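Sharing the tea point with the arm: tips for the Randerport kitchen

Posted 2018-05-10

The drinks arm has been on the ground floor since September and most people have stopped watching it. It sets out mugs, fetches milk and puts clean mugs back on the racks. The kitchen hands who used to do that now spend the time on the hot counter and the fridges, and the rest of us have had to change a few habits at the bench. These are the ones that have made the most difference.

Leave mugs standing on their base, with the handle out to the side. The arm comes in from the front with its fingers open and closes on the body of the mug, so a handle pointing straight at it gets in the way. Ribbed mugs are fine. Very wide soup mugs are not, and they belong in the cupboard under the sink.

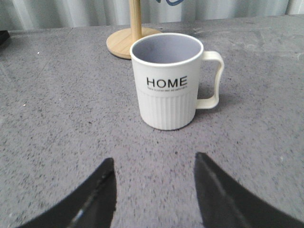

Don't tuck a mug hard up against something else. A hand's width on either side is plenty. If you've put one down in a hurry and the arm stops short of it, slide the mug clear and press the green button once. Pressing it twice cancels the whole round and somebody has to start it again from the panel.

Wipe the bench with a barely damp cloth and then a dry one. Polished stone throws back the ceiling lights, and a film of water makes it worse. Sugar is the other nuisance. It gets into the joins between slabs and sets there, and a wooden skewer shifts it better than a knife, which chips the edge. Use the neutral cleaner in the Korer bottle and keep vinegar for the kettles.

Milk stays in its carton. We tried jugs for 13 days and went back, as the jugs were all slightly different and the arm had to be taught each one. A one-litre carton is the size it knows. Some points to go with that:

Stand the carton upright towards the back of the bench.
Squash-damaged cartons can be used, but pour those by hand if the sides have really caved in.
Close the top properly after pouring.
Milk goes back in the fridge at the end of each tea break. The arm fetches it when asked, and it has no idea how long it has been out.

Racks next. Hang mugs upside down by the handle, one to a peg or arm. Two on the same peg will knock together and chip at the rim. Dry them first, particularly before they go on a wooden tree, or you'll get grey rings on the base that only come out with fine sandpaper and a bit of food-safe oil. Wire racks want a wipe along the bottom rods every week, where the drips collect.

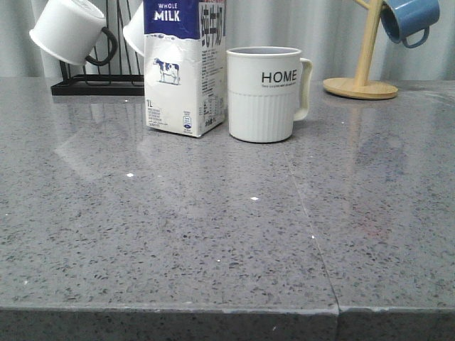
Do I have to wait for the arm to finish before I make my own cuppa?
If the light on the post is amber, wait. If it is white, the arm is parked and the bench is yours for as long as you like. Most rounds take less than 30 seconds a mug, and the kettle end is outside its reach at all times, so you can get the water on while you wait.

The change in people's work deserves a word too, because it affects who you ask. Under the old roster, one kitchen hand on each shift looked after mugs and milk and not much else. Those hours are still on the roster, but they've moved. Two of the morning staff have done the Skirach operator course and can reset the arm, adjust its positions and teach it a new mug. They're paid the operator rate on the days they do it. Everybody else needs only the induction sheet, which takes one read.

Some of the staff liked the old job, and they've said so. Handing out mugs was when they had a yarn with the day shift. We've kept the 10 minutes before the morning break clear of arm rounds for that reason, and it has been busier at the bench than it was before.
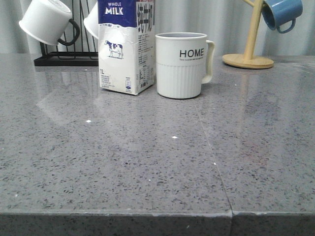 Kitchen and Amenities, Aranda Building, Ground Floor

For anyone bringing in their own mug: it can go on the rack, but the arm will treat it as a shared one until it's been taught otherwise. Put your name on the bottom with ceramic marker and bake it at home first so it survives the dishwasher. Travel cups with lids and anything made of glass should stay at your desk.

Weekly jobs are on the sheet inside the cupboard door. Finger pads get wiped with warm soapy water and dried with a lint-free cloth, arm parked and isolated at the wall. Check the pads for splits while you're there. They are rated for 3,000 grips and we change them early. The last set came off at 29 days, with one pad starting to lift at the corner.

Spills near the arm are cleaned up the same way as any other spill, once it's parked. For broken crockery, hit stop, sweep with the brush from under the sink, then go over the bench with damp paper towel for the slivers. Wrap the pieces in newspaper before binning them, and write it in the book so the mug count can be corrected at the panel.

New pads and spare pegs are in the second drawer down, left of the fridge.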